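Tabletop

A tabletop is the flat upper part of a table, on which things are placed or work is done. It may be a single board, a set of boards joined edge to edge, or a sheet of another material such as stone, glass or metal. The word is also used for the part sold on its own, without legs or frame.

Construction

Solid wood tops are usually made from several boards glued along their long edges. Wood swells across the grain when the air is damp and shrinks when it is dry, while its length hardly changes. A top that is screwed down tightly to its frame can split for this reason. Makers allow for the movement with slotted screw holes, wooden buttons or metal clips that let the top slide a little.

Breadboard ends are narrow strips fixed across the two ends of a top to keep it flat. They are glued only at the middle, or held with pegs in long holes. On old tables the strips often stand slightly proud of the sides in winter and fall short of them in summer.

Grain and finish

The pattern on a wooden top depends on how the log was cut. Boards sawn straight through the log tend to show arches and wavy lines. Quartersawn boards show straighter lines and move less with the seasons, but more of the log is wasted in cutting them.

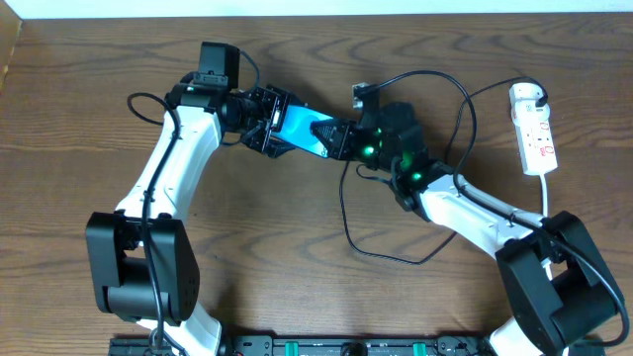 Oil finishes soak into the surface and are easy to repair, though they need fresh coats from time to time. Varnish forms a film on top of the wood and stands up better to spills. Wax gives a soft shine but marks easily under hot cups. Shellac was common on parlor tables and is damaged by alcohol.

The Tresarness tables

The furniture works at Tresarness made tables for boarding houses and schools. Its standard top was 82 centimeters wide and 3 centimeters thick, with rounded corners and no breadboard ends. The largest single order, for the school at Stangate, came to 600 tables. The local historian Nele Rothe traced 44 of them, most with their first tops still in place – many had been turned over and used on the underside.

The works later passed to the Oltmanns family, who kept the pattern but changed the finish from oil to varnish. Mattes Petersen, the last foreman, left a notebook of measurements and glue recipes. Its final entry is dated 9th December and records a delivery of ash boards.

Care

Wooden tops are best kept away from radiators and strong sun. Light scratches can be rubbed out with fine abrasive and the finish renewed over the spot. Deeper dents may be raised with a damp cloth and a warm iron before refinishing.

See also: Trestle table, Workbench, Wood finishing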